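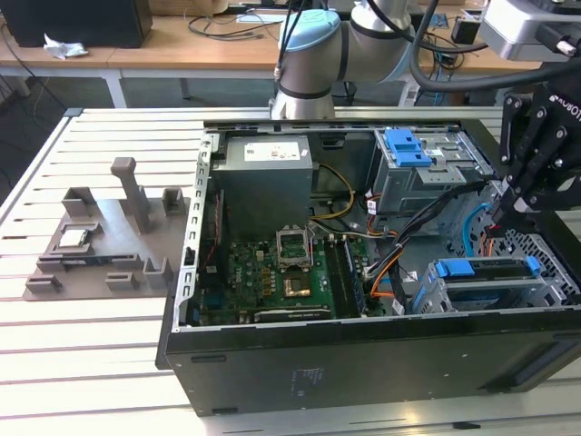 I got through a whole wartime diary before I noticed Motora had filed every entry under the wrong year, so please put the date bit near the front!

Fair point, and I've moved it up. So, section 2, setting up Motora for the Kristiansen letters (the emigrant ones, Rellisville to Ustcombe and back again).

1. Open Motora and choose New collection. I call mine Kristiansen and leave it at that.

2. Go to Dates and switch on "Keep as written". A lot of the letters only say things like "the second week of September", and I'd much sooner have that than a made-up day.

Caution: do this before you bring in any scans. If you change it afterwards the old entries stay as they were, and you'll be fixing them by hand like I did.

3. Bring in the scans, one box at a time. Box 57 is the big one, with 105 letters in it (mostly about the crossing, and wonderful stuff), so leave it till you've got the hang of things.

4. Under Places, add the old spellings as well as the modern ones. Rellisville turns up with one L more often than not.
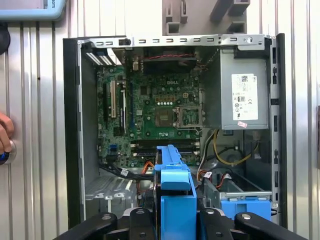
Fig. 2. Desktop tower with the side panel off.

5. Set autosave to 10 minutes. Mine was on the hour for ages and I lost a lovely long letter about lodgings.

Note: envelopes get their own entry, even the empty ones. The postmark is often the only date you'll have.

6. Type up one short letter and search for a surname in it. If nothing comes up, go to Tools, then Rebuild index, and try again.

Section 3 is all about reading the handwriting, so put the kettle on first.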